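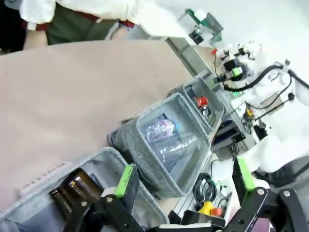

Faltley gibt Sortier-Planer Kisen 2 frei -- Greifentscheidung fällt jetzt später

12. Dezember 2023

Faltley hat die Version 2 seiner Planungssoftware Kisen freigegeben. Wichtigste Änderung: Der Planer legt sich beim Sortieren nicht mehr am Anfang auf eine Reihenfolge fest. Er entscheidet nach jedem abgelegten Teil neu. Download für Bestandskunden ab sofort, Neukunden müssen über den Integrator Garrido gehen.

Kisen sitzt zwischen Objekterkennung und Armsteuerung. Die Software bekommt eine Liste erkannter Teile samt Lage und macht daraus Greifpunkte, Bahnen und Ablageziele. Bisher lief das in einem Rutsch: einmal schauen, alles planen, abarbeiten. Rollte zwischendurch eine Flasche weg oder schob der Greifer beim Zufassen ein Nachbarteil an, stimmte der Rest vom Plan nicht mehr. Folge: Griff ins Leere, Abbruch, von vorn.

Neue Schleife, zweites Kamerabild

Ab Version 2 führt Kisen die Szene laufend nach. Die Lageschätzung läuft laut Hersteller mit 60 Hertz, eine komplette Neuplanung soll 400 Millisekunden brauchen. Gemessen auf dem Steuerrechner, den Faltley mitliefert; Werte für fremde Hardware gibt es noch nicht.

Dazu kommt die Zusammenführung von zwei Blickwinkeln. Eine feste Kamera am Arbeitsplatz liefert die Übersicht, die Kamera am Handgelenk den Blick in die Behälter, kurz bevor der Greifer zugeht. Widersprechen sich die beiden, gewinnt auf den letzten Zentimetern die Handkamera. Das lässt sich umstellen, pro Behälter sogar. Empfohlen wird es nicht.

Das Ablageziel holt sich die Software aus beschrifteten Karten vor den Behältern. Im Testaufbau steht dort "Bottle", "Plastic" und "Can". Kisen liest den Text und ordnet die Klassen selbst zu. Wer Karten umstellt, muss also nichts neu konfigurieren -- ein Neustart der Zuordnung reicht. Deutsche Beschriftungen gehen auch, mit Umlauten hakt es nach Angaben aus den Versionshinweisen noch gelegentlich.

Wo es eng wird

Getestet wurde mit Glasflaschen, zerdrückten Kunststoffflaschen und Dosen. Im Testprotokoll stehen 345 Läufe, begonnen im September. Eine Erfolgsquote nennt Faltley nicht. Schade, gerade die hätte interessiert. Veröffentlicht ist nur die Rangliste der Fehlerursachen.

Ganz oben: Klarglas. Braune Flaschen erkennt das Modell sicher, durchsichtige verschwimmen mit der Tischplatte oder landen in der Klasse Kunststoff. Der Planer fragt in solchen Fällen jetzt eine Konfidenz ab und stellt unsichere Teile ans Ende. Erst wenn sonst nichts mehr auf dem Tisch liegt, wird noch mal aus der Nähe geschaut und dann gegriffen.

Platz zwei: Teile, die am Behälterrand lehnen. Die Stoffwände geben nach, und das Kollisionsmodell hat sie bisher wie feste Wände behandelt. Also viel zu viel Abstand, kein Greifpunkt gefunden. Version 2 kennt nachgiebige Kanten und lässt leichten Kontakt zu. Die Kraftgrenze dafür muss man von Hand setzen, einen brauchbaren Startwert liefert die Dokumentation leider nicht.

Auf dem Tisch hinter den Behältern liegen eine klare Glasflasche und, hinten am mittleren Behälter, eine zerdrückte Dose, an den Rand gelehnt. Beide Problemfälle also auf einmal. 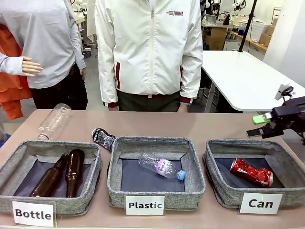 Protokolle im Omix-Format

Neu ist auch das Protokollwerkzeug. Kisen schreibt Kamerabilder, Gelenkwinkel und Planerentscheidungen jetzt gemeinsam in eine Omix-Datei, alles mit demselben Zeitstempel. Vorher waren das getrennte Dateien, die man sich mühsam zusammensuchen mußte. Im Betrachter kann man zu jedem Griff die verworfenen Alternativen einblenden, mit Kosten und Ablehnungsgrund. Praktisch bei der Fehlersuche. Die Dateien werden allerdings groß, für Dauerbetrieb sollte man die Bildrate im Protokoll runterdrehen.

Alte Aufzeichnungen lassen sich umwandeln, ein Skript liegt bei. Bahnen aus Version 1 bleiben lesbar, abspielen geht nicht mehr.

Umstieg und Einschränkungen

Die Schnittstelle zur Armsteuerung ist gleich geblieben, die zur Erkennung nicht. Eigene Erkennungsmodelle müssen künftig eine Konfidenz pro Objekt mitgeben, sonst verweigert der Planer den Start. Garrido bietet dafür einen Adapter an, Preis auf Anfrage.

Noch nicht dabei: zweiarmiges Planen. Die Menüpunkte sind schon da, aber ausgegraut. Einen Termin nent Faltley nicht. Ein Rückweg auf die alte Version ist möglich, solange die Zellkonfiguration vorher gesichert wurde -- automatisch passiert das nicht.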